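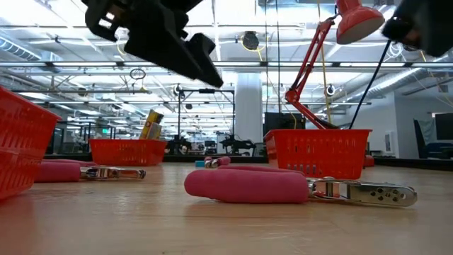 Fixing a gripper that stops short on pliers

Our tidy-up routine on the Jonari cell had a fault I've grown quite fond of, and it's a great one to learn from! The arm would come down over a pair of pink-handled pliers, start to close, then throw a force stop. Seven stops in 30 tries. Here's how to track it down on yours.

First, hit pause and wait for the arm to settle. Keep your hands off the table until the drives are off, even if the fingers look harmless.

Next, open the log and find the height at the moment of the stop. Ours was 17 mm too high, so the arm was braking well before the handles.

Now check the wrist view. Look for anything small lying near the tool - a tag on a ring is easy to miss from the side camera.
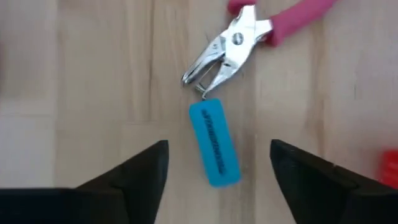
By Shufen Fan, with testing by Leonidas Alexiou

Our depth filter was lumping tag and tool together as one tall shape. Shrink the filter window, save, and rerun at quarter speed with one hand near the stop button. If the fault comes back, recalibrate the wrist camera before you touch the force limit.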